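Handy beim Wandern: Flugmodus oder anlassen?
Forum > Touren & Ausrüstung > Elektronik

Resska
Dienstag, 17. August 2021
Moin zusammen, wir gehen im September die Hütten ab und ich streite mich mit meiner Schwester. Sie lässt das Telefon immer an, ich will es den ganzen Tag im Flugmodus haben. Wie macht ihr das? Powerbank habe ich keine und will auch keine schleppen.

kinda_kraxelt
Flugmodus, ganz klar! Ich war im April drei Tage unterwegs und hatte am Schluss noch 13 Prozent. Karte vorher runterladen, GPS läuft trotzdem.
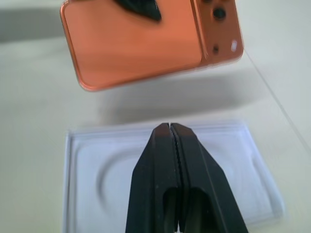

Friederike Voß
Moderatorin Elektronik

Bei mir kommt das Telefon in die Innentasche, Kamera zum Körper, dann zerkratzt der Schlüsselbund die Linse nicht. Zum Flugmodus: tagsüber ja, aber ich schalte mittags einmal kurz an und schicke daheim eine Nachricht. Das kostet fast nichts.

Rennie
Sehe ich anders. Wenn dich jemand sucht, ist ein ausgeschaltetes Netz blöd. Ich lasse an und nehme die Powerbank mit, 181 Gramm – die trage ich gern.

kinda_kraxelt
@Rennie Und im Funkloch sucht das Ding pausenlos nach Netz und ist um vier leer. Danke, hatte ich schon.

Rennie
Dann war dein Akku halt alt. Meiner hält.

Resska
Danke euch! Das mit mittags kurz anschalten gefällt mir, damit kann sogar meine Schwester leben. Powerbank überlege ich mir noch mal.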